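Oris Table Cloth for Shared Rooms
Herath Furnishings – Table Linen – Oris range
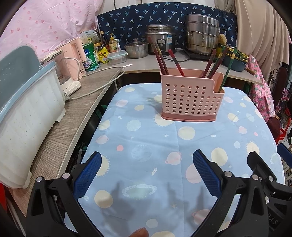 One customer review, left by a library, reports that the Oris cloth hangs better after its second wash than it does straight from the packet, and asks whether it should be washed before first use. We recommend that it is. The cloth leaves the finishing works with a light dressing in the weave, and a single warm wash will remove most of it.

Product summary

The Oris is a washable table cloth intended for schools, nurseries, libraries, village halls and other places where a table is used by many people in the course of a day. It is supplied hemmed and ready for use. It may be used alone or over the Stitar underlay, sold separately.

Length: 2000 mm
Width: 1000 mm
Corners: square or rounded, to be stated when ordering
Fabric: cotton and polyester, plain weave
Finish: Clivivance stain-resistant treatment
Hem: double turned, lock-stitched
Patterns: 9
Guarantee: 2 years
Sold: singly

Choosing a size

The length and width given above are the finished measurements of the cloth, taken flat after hemming. They are not the measurements of the table it will fit. Customers should measure the table top at its longest and widest points and then decide how much overhang is wanted on each side.

For tables used by young children we advise a short overhang. A long drop is easily caught on a chair or pulled by a small hand, and in rooms where children sit on the floor it may be trodden on. For reception desks, display tables and serving tables a longer drop is usual, and customers may wish to place two cloths side by side with the join towards the wall.

Where the table has rounded ends, a cloth with square corners will fall in points at each end. This does no harm, but the points collect dust if they reach the floor. The rounded version is cut to a curve and hemmed with a narrower turn so that the edge lies flat. It cannot be altered back to a square corner, and cloths cut to a curve are not accepted for exchange unless they are faulty.

Patterns and colours

Plain cloths are kept in stock throughout the year. Printed cloths are produced in batches and may be out of stock for short periods, particularly in January and in the weeks before the start of the school year.

Printed designs suit reading corners, craft tables and waiting areas. Those on a light ground, such as ringed planets, suns and rockets on pale blue, show crumbs and pencil marks less than a plain cloth of the same shade, although spilt drinks will be seen on either. Dark plain cloths are more forgiving of drinks and less forgiving of chalk and flour.

Slight differences in shade occur from one batch to another. Customers who are fitting out a whole room are asked to place a single order, so that the cloths can be taken from one batch. Fabric samples are sent without charge to schools and public bodies on request. A sample is large enough to judge the colour and the feel of the cloth, but it will not show a complete repeat of the larger designs.

The Clivivance finish

The Clivivance treatment is applied to the fabric before it is cut. It slows the passage of liquid through the weave and gives time for a spill to be wiped up. The cloth is not waterproof and should not be relied upon to protect a polished or unsealed surface. Where protection is needed, the Stitar underlay should be placed beneath it.

The finish will withstand regular laundering, but it is weakened by fabric softener and by chlorine bleach. Neither should be used. A cool iron over the reverse side of the cloth after washing helps to restore the finish. Printed areas should not be ironed directly.

Washing and storage

Wash at the temperature stated on the sewn-in label, with like colours.
Use a mild liquid or powder detergent.
Do not soak overnight.
Line dry, or tumble dry on a low setting.
Fold loosely or roll on a tube.

Food stains should be treated before the cloth goes into the machine. Scrape away anything solid, rinse the back of the fabric under cold water and work in a little detergent by hand. Washable paint generally comes out in an ordinary wash if it has not been allowed to dry. Permanent marker, modelling dough containing dye, and candle wax may leave a mark, and such marks are not covered by the guarantee.

Cloths that are folded along the same lines for long periods will crease, and in time the print may wear along the crease. Organisations with several cloths in use may prefer to roll them. The Herath storage tube takes up to two.

The Stitar underlay

The Stitar is a soft, non-slip layer cut to the size of the table top. It lies between the table and the cloth, reduces noise from cutlery and toys, and prevents the cloth from moving when items are dragged across it. It can be trimmed with household scissors and does not fray. When trimming, allow a small margin inside the edge of the table so that the underlay does not show.

It should be lifted and aired at regular intervals – once a week is sufficient in most settings. Moisture trapped beneath it may cloud a varnished surface.

Heat and safety

Neither the Oris nor the Stitar is heatproof. Hot dishes, glue guns and irons must be placed on a suitable mat. Lighted candles should not be left unattended on any table covering.

Delivery and returns

Orders received before noon are normally dispatched the same working day. Larger orders are sent on the Tuesday following confirmation, and the carrier will require a signature. Schools should state on the order form whether deliveries can be accepted during the holidays.

Unwashed cloths may be returned in their original packaging. A cloth that has been washed can be returned only under the guarantee, which covers faults in stitching, weave and print. Please quote the batch reference on the sewn-in label and enclose a copy of the delivery note.

Related items

Stitar underlay
Oris cloth, rounded corners
Oris napkins, plain colours only
Herath storage tube
Replacement care labels, supplied on request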